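Call for participants: folding cloth napkins by hand
Nitside, Cartwright building, room 3014

Nitside is looking for people who would like to fold cloth napkins with us on Wednesday afternoons in November. You do not need to be good at it. We would like to have a mixed group: people who lay a table for guests every week, people who worked in a restaurant at some time in their life, and people who only ever used paper napkins and put them under the fork without thinking.

What it is for

We are preparing a small instruction booklet for Golla, a company which rents table linen to guest houses and small restaurants. Golla sends out more than 2000 napkins in a normal week, and each delivery comes with one page of folding instructions. This page is old. It was translated several times and some of the steps do not make sense any more. In step four of the fan, for example, the reader must "return the hem to itself", and we have asked many persons what they understand by this and received a different answer from each.

Ottilie Strebel is rewriting the page into a booklet with drawings. Before she draws the final version she would like to see how different hands do the same fold, where they stop, where they turn the cloth over although the text does not say so, and which words they use themselves when they explain it to the next person. The last point is for us the most interesting one. Very often the participant has a better word than we have.

What you will do

A session takes two hours with a tea break in the middle. You sit or stand, as you prefer. Please tell us if you need a higher chair or a place with more space.

In the first hour you receive a cloth napkin and one page of the draft booklet. You read the page and you fold. We do not help you in this part, even if you ask us, and we apologise in advance that this can feel impolite. If you come to a step which you cannot do, you make a cross beside it with the pencil and go on with the next fold. A page with many crosses is very useful for Ottilie.

In the second hour you work in pairs. One person explains a fold in his or her own words and the other person folds, and after this you change. Here you may talk, laugh, begin again and point with your finger. It is allowed to invent a name for a fold. The fold which is now called "the letter" in our draft was called "pocket type B" until a participant from the first group complained about it.

The folds in this round are the following:

The plain square and the plain rectangle
The letter
The long fold for beside the plate
The fan, loose version, for standing in a glass
The fan, flat version
The pocket for cutlery

The fans take the most time. The cloth has to keep its pleats when you let it go, and with a soft cloth this is not easy. Please do not be discouraged by it.

The room

We meet in the Cartwright building, room 3014. There is a big white table in a curved shape, beside a curved glass wall. The chairs at the table are office chairs with armrests. You can put your bag on the free chair next to you. Water is welcome in a bottle that closes. Cups stay at the tea corner until the break, so please be kind to the cloth in this matter.

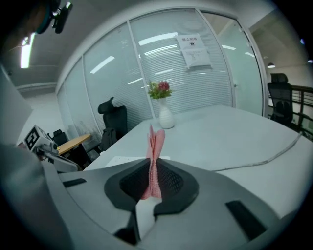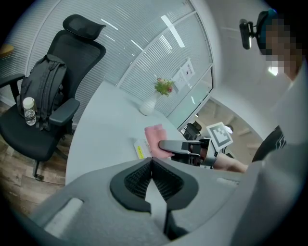 The white table in room 3014 with the pink cloth and the vase of flowers.

The flowers stay on the table during the session. Yara Mansour brings them, and she would like them to stand towards the glass, so that your elbows have space. When we come to the part about laying a complete place, the vase will be moved to the middle and you can see how your fold looks together with it. A fold which is beautiful alone can look too high or too nervous when there are flowers next to it, and we would like to hear your opinion about this also.

Who can take part

You can take part if you are at least 18 years old and can read a simple page in English. Your English does not need to be perfect. Mine is not perfect either, and three of us in the team learned it as a third language. If a word in the draft is difficult for you, underline it. Many readers of the booklet will be kitchen and service staff who are new in the country where they work, and a word which is difficult for you is probably difficult for them.

We are glad to have left-handed participants. The old page of Golla was clearly written by a right-handed person and the fan is quite uncomfortable if you follow it from the other side. Please write "left" in your message, then we will give you the page with the mirrored drawings for one of the fans and the normal page for the other.

If you have pain in the fingers or the wrist, you can still come. Write to us before, and we will choose the folds together. Nobody has to do the complete list.

We cannot invite persons who work for Golla at the moment, or who took part in the spring group. We are sorry about this. You know the old folds too well.

What you receive

For each complete session you receive a book voucher and your travel by bus or tram is paid back when you show us the ticket. Please keep the ticket of the way back also and send us a photo of it, many people forget this one. There is tea, and normally there is a cake from the bakery in Drusutby which Jihad Matar passes on his way. If you have an allergy, tell us in the message.

At the end of the round each participant gets a printed copy of the booklet. If you agree, your name will be in it on the last page. If you do not want this, it is completely fine and you do not have to give a reason.

What we write down

We keep your page with the crosses and the underlined words, and we make notes about the words which you use in the pair work. On the page there is only a first name or a nickname. Before the session you get a consent sheet to read at home, with everything we would like to keep and for how long. Please bring it with you, signed or not signed. If you have questions we will go through it together before we start. You can stop at any moment and you will receive the voucher all the same.

Practical points

Please wash your hands when you arrive, and do not use hand cream directly before the session. The cream leaves marks on the cloth.

Big rings and long bracelets can catch the threads. You can leave them at home or put them in your bag.

You do not need to bring napkins. But if you have one at home with a particular size, or which always refuses to fold properly, we will be happy to meet it. Danang Simanjuntak has a small collection of difficult cloths and would like to compare. He is especially looking for crinkled fabric, for which the old page had no instructions at all.

Come a few minutes early if it is your first time. From the lift you go left and then along the glass until you see the door. If you are lost, telephone Ruba; the number is on your confirmation.

If you cannot come, please inform us one day before if this is possible. The pair work needs an even number of persons, otherwise one of us has to fold, and we already know the steps.

How to apply

Write a short message to Ruba Issa through the contact form of Nitside, with the word "Napkins" in the subject line. Please tell us:

Your name and how we should call you
On which Wednesdays in November you are free
Whether you are left-handed or right-handed
How often you use cloth napkins (never is a good answer)
Anything we should know about food, seating or your hands

It is not necessary to send a CV or a letter of motivation. Some people did this last time and we read them with pleasure, but we choose only so that the groups are mixed.

Ruba answers all messages, also the ones where we have no place left. If you receive no answer within one week, please look in your spam folder and then write again. You may apply together with a friend or a family member. In this case we will put you in the same session but in different pairs, and we ask you not to practise the fan together at home before you come.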